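Path Surfaces and Edges, Trirkano Park – Gallery

Compiled by Brendan Horgan

This page collects pictures of the through path at Trirkano, with notes on surface, edge condition and the trees nearest the path. It goes with the August maintenance list, which covers drainage, sweeping and pruning. The list is held at the Dollside office and can be read there on Wednesday mornings.

The route has two types of surface. Asphalt is used where the path carries bicycles and service carts as well as walkers. The remainder is compacted earth, graded when needed and otherwise left alone. Both types are inspected on the same round, but they are scored on separate sheets and the scores should not be compared directly.

Terms used in the notes: "verge" means the strip of ground next to the path, paved or not. "Edge" means the line where the made surface stops. "Litter" means leaves, bark and twigs only. Trash is logged elsewhere.

Section A – Asphalt, wooded stretch

The asphalt has no hard curb on this section. The specification calls for a flush edge so that water can leave the surface sideways into the verge. The disadvantage is that litter moves the other way, onto the path, and the usable width shrinks until the edge is swept back. 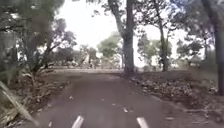

Section A. White dashes on the asphalt, leaf litter on both verges.

Edge score: 3 out of 5. The line is soft and uneven but can still be followed. Sweeping is done with a stiff broom, working from the middle of the path outward. Blowers are not used here; they strip the verge down to soil and the soil then washes onto the asphalt.

Material swept off the path goes back on the verge, at least 40 inches from the edge where the ground allows. It is not bagged. On the banked side it has to be raked up the slope or it comes down again within a few weeks.

Section B – Compacted earth

The earth section was last graded under the Ó Gríofa contract, which covered 300 yards of path and the turnout at the north end. No stone was added. The surface is firm enough for a loaded cart in dry weather and is closed to carts after heavy rain.

Plants with long, narrow leaves grow thickly along one side, and some of the leaves bend over the path. Cutting is limited to leaves that cross the edge. Withered lower leaves are pulled by hand, with gloves – the blades on plants of this type can be sharp. Crowns are left in place, as the roots are expected to hold that side of the path during wet months.

Tire tracks are noted but not treated unless they are deep enough to hold water. The depth gauge is a Fanen straightedge laid across the path, with a ruler at the lowest point. Readings are taken at fixed stations and entered to the nearest quarter inch.

The canopy closes over the path in a loose arch. Clearance is measured at the lowest limb, not at the leaves.

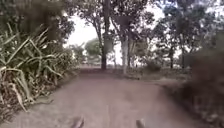 Section C – Asphalt, approach to the clearing

Patches and slabs are recorded separately from the general surface, because the joint between two materials is usually the first place to open. The record gives the material, the side of the path and the nearest tree. Tree numbers are painted on the plan only. Tags were tried on this route for 2 seasons and then dropped when too many went missing. 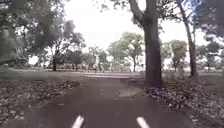

Root lift is the main item on the Section C sheet. It is checked by running the straightedge from the sound surface toward the trunk and noting where light shows underneath. Pale paving at the edge of the asphalt, directly in front of the large trunk on the right, is entered as a single item with that tree, and any future work on one has to allow for the other. Cutting roots to level a slab is not permitted without a report from the tree surveyor. Grinding the high side of a joint is permitted up to half an inch.

Litter on this section is mostly left where it lies until the main leaf drop is over. The exception is anything on the painted dashes, which is cleared on each round so that the paint can be scored. Repainting is ordered by section, never by single dash.

Corrections to the sheet numbers or section letters should be sent to Brendan Horgan at the Dollside office. Please give the section letter first, then the side of the path as seen when walking north.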